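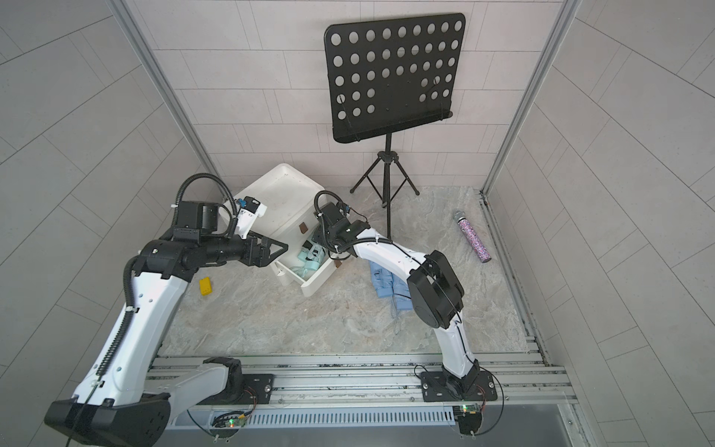 Charito Agbayani

Hi all! First time posting, long time reader. I have a sourdough starter that has gone weird on me and I'm hoping somebody has been through the same thing.

I got my starter going in May with plain whole wheat flour and tap water, and for weeks it was a champ. Doubled every time, smelled like yogurt and apples, made really decent loaves (a little flat, but my family ate them). Then we moved to Modach, and ever since then it just sits there. I feed it in the morning, and by dinner it has a few sad bubbles on top and a layer of gray liquid. It smells like nail polish remover. Not a little bit, either — my son walked into the kitchen and asked who was doing their nails.

What I've tried so far: feeding it twice a day for a week, switching to a bread flour called Zallodwood that the store here carries, and putting it in the oven with just the light on. The oven light seemed to help for one day, and then it went right back to being soup.
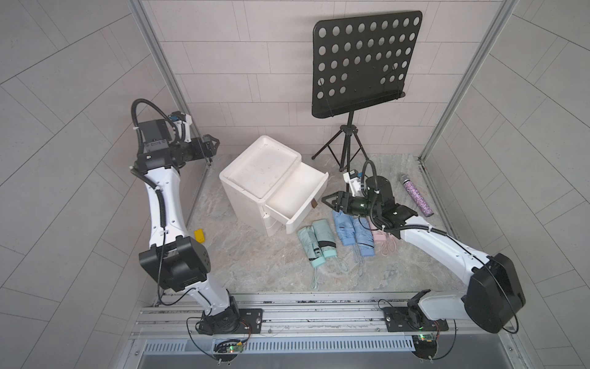

I should also say that I never weigh anything. I scoop out most of the old starter, leave what looks like half a cup, then add a scoop of flour and enough water to make it look like pancake batter. That's how my aunt taught me and hers has been alive for 11 years, so I don't think it's the method, but maybe it is? The water here tastes more like a swimming pool than what we had before, if that matters. I've been using it straight out of the faucet.

Do I keep going or throw it out and start over? I'm kind of attached to it, which I know is silly. My kids named it Tan, after the color. Any help appreciated!

Posted at 9:40 pm

drundley_baker

Don't throw it out! That nail polish smell is a hungry starter, and so is the gray liquid. Mine does it every time I forget about it for a few days.

I think your feeding is too small for how much old starter you're keeping. If you leave half a cup in the jar and add one scoop of flour, the whole thing gets eaten up in a few hours and then it starves until the next meal. Try going way down on the old stuff. Keep one spoonful, a real eating spoon, and give it a third of a cup of flour and just enough water to make a thick paste. Thicker than you think, more like mashed potatoes than pancake batter. Thin starters can be perfectly alive and still never rise, the bubbles just float up and pop.

Put a rubber band around the jar at the level where you start so you can see what it does. And look at it through the day if you're home! It's possible yours is going up at lunchtime and falling again before you get to it at dinner. I spent a whole month thinking mine was dead and it was peaking while I was at work.

About the water, fill a pitcher and leave it on the counter overnight before you use it. That does the trick in some towns and in others it doesn't, it depends what they treat the water with. If you don't see a change, buy a jug of spring water and use it for a few days as a test. And I'd go back to whole wheat for at least part of each feeding. White bread flour is fine for keeping a strong one going but a weak one likes the whole grain stuff. I do half and half.

One more thing, check how warm the oven really gets with the light on. I stuck a thermometer in mine and it said 104 after a few hours, way warmer than I wanted. Upper seventies is plenty. Prop the door open with a wooden spoon, or put the jar on top of the fridge.

If you see pink or orange streaks or anything fuzzy, then yes, toss it and wash the jar well. Gray liquid is okay. Pour it off or stir it in, I've done both.

Posted at 10:15 pm

mellow_crumb

just buy some yeast lol. or ask your aunt to mail you some of hers, you can dry it on parchment paper and it crumbles right into an envelope

Posted at 11:02 pm

Pat in the pantry

I agree with most of what drundley_baker said, especially the part about keeping less of the old starter. I'd add that you should pick one change and stick with it for several days before trying the next one. When mine stalled I changed the flour, the water and the jar all in one weekend, and when it perked up I had no idea which one did it — still don't.

I would get a cheap kitchen scale too. Your aunt has been doing this long enough that her hands know what half a cup of goop looks like. I've been baking a good while and mine still don't. Equal weights of flour and water, with a small dab of old starter, is what I go by.

Save the extra in a bowl in the fridge once it smells better, it makes great crackers with a little olive oil and salt.

Posted at 7:20 am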